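Accueil Carnets Visites Archives À propos Contact

Portes ouvertes chez Salian : la laine de mouton isole-t-elle mieux que les brochures ?

Carnet de visite, novembre
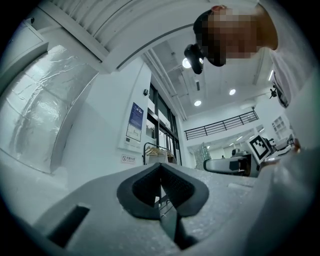

J'étais parti avec un préjugé, autant le dire tout de suite. Depuis que nous cherchons de quoi isoler les combles de la maison, on me vante la laine de mouton à chaque coin de salon de l'habitat, toujours avec les mêmes mots : respirante, locale, vertueuse. Quand j'ai appris que Salian ouvrait sa filature et son atelier d'isolants au public, j'ai voulu voir d'où sortaient ces adjectifs.

L'usine se trouve au fond de la zone de Plinier, après la déchetterie. Le fléchage s'arrête au deuxième rond-point et j'ai fini par suivre une voiture qui avait l'air de savoir où elle allait. Accueil à 9 h, café dans des gobelets compostables, autocollant à coller sur la veste. Les visites partaient par groupes et le mien a attendu un bon moment devant un panneau retraçant l'histoire de la maison. On y lit que l'entreprise est « enracinée dans son territoire ». On n'y lit pas qu'elle a changé deux fois de propriétaire, ce que notre guide a lâché plus tard, en réponse à une question sur tout autre chose.

La visite commence par le stockage des toisons. L'odeur prend à la gorge, un mélange de suint et de foin, et c'est le moment que j'ai préféré. Les balles s'empilent presque jusqu'aux poutres. J'ai demandé d'où elles venaient. « De la région », m'a-t-on répondu. Quelle région ? Là, la réponse s'est allongée : une part des éleveurs du plateau, une part d'un négociant, et l'hiver, quand les stocks baissent, des lots achetés plus loin. Je n'ai rien contre. Mais la brochure montre un berger et trois brebis devant un clocher, et pas de négociant.

On passe ensuite au lavage, qui se fait en réalité ailleurs. C'est la grosse surprise de la matinée. Salian ne lave pas sa laine, elle l'envoie à un lavoir situé à 893 kilomètres et la fait revenir propre. Le chiffre figure sur un schéma accroché dans le couloir, en petits caractères, à côté d'une jolie feuille verte. Le guide a défendu la chose avec une certaine franchise : les lavoirs industriels ont fermé les uns après les autres, en construire un coûterait une fortune et l'eau sale du lavage pose des problèmes que personne dans la commune n'a envie d'accueillir. Je le crois volontiers. Reste que l'aller-retour en camion mériterait des caractères un peu plus gros.

La carderie, elle, vaut le déplacement. Les machines sont anciennes, repeintes plusieurs fois, et font un vacarme qui dispense d'écouter les commentaires. La laine entre en paquets et ressort en voile, puis le voile s'empile en nappe. Un ouvrier nous a laissé toucher la nappe encore souple avant le passage au four. Elle contient une fibre de liage, m'a-t-il expliqué, une fibre synthétique qui fond à la chaleur et tient l'ensemble. Combien ? Cela dépend des gammes. J'ai noté sur mon carnet : « 100 % naturel ? » et j'ai souligné deux fois.

Vient le traitement contre les mites, sujet sur lequel je m'étais un peu documenté. Il y a eu des chantiers où l'isolant a fini mangé, et des propriétaires qui ont dû tout déposer. La réponse officielle tient en une phrase : le produit actuel n'a plus rien à voir avec l'ancien. C'est peut-être vrai. J'aurais aimé voir un essai, un échantillon vieilli, n'importe quoi d'autre qu'une fiche plastifiée. Une dame du groupe, qui avait isolé sa grange il y a longtemps avec de la laine à peine traitée, a dit qu'elle n'avait jamais eu une mite. Son voisin en avait eu partout. Nous voilà bien avancés.

Le parcours se termine dans le hall commercial, évidemment. Deux partenaires y tenaient un stand. Rornik vend des membranes et des adhésifs, et son représentant a eu le mérite de dire que l'étanchéité à l'air comptait souvent autant que le choix de l'isolant. Je ne m'attendais pas à entendre cela d'un homme entouré de rouleaux de laine, même s'il vend précisément de quoi étancher. Zimimmont, de son côté, propose la pose clé en main et distribuait des simulations de facture. J'ai fait faire la mienne. Elle m'annonce une économie de 1331 euros, sans préciser sur quelle durée ; il a fallu retourner la feuille pour découvrir que le calcul partait d'une maison sans aucune isolation. La nôtre en a une, vieille et tassée, mais elle existe. J'ai demandé qu'on refasse la simulation avec les bonnes données. Le logiciel ne le permettait pas ce jour-là.

Que dire du produit lui-même ? Il est agréable à manipuler, il ne gratte pas, il se coupe mal. Les performances affichées sont proches de celles d'autres isolants en fibres, ni miraculeuses ni mauvaises, et le prix est nettement plus élevé. On nous a beaucoup parlé de régulation de l'humidité, sans que je parvienne à savoir ce que cela changerait dans des combles perdus où je monte une fois par an chercher les décorations de Noël.

Quelques points pratiques pour ceux qui voudraient y aller. L'entrée est gratuite, les enfants sont admis à partir de 6 ans, les bouchons d'oreilles sont fournis mais seulement si on les réclame. Prévoir des chaussures fermées et une veste qu'on peut laver. Le parking se remplit vite et la sortie sur la départementale est pénible. Pas de restauration sur place, hormis une crêpière dont la file avançait lentement. La boutique vend des chutes de nappe au kilo, à un tarif correct pour qui veut bourrer un coussin ou calfeutrer une trappe.

J'en ai pris un sac pour la trappe du grenier. Pour les combles, j'attends encore deux devis, dont un en ouate de cellulose, et j'ai écrit à Salian pour connaître la proportion exacte de fibre de liage dans la gamme qu'on m'a proposée. Pas de réponse pour l'instant.

Dernière mise à jour : novembre

Ce site utilise des cookies pour mesurer son audience. Accepter Refuser En savoir plus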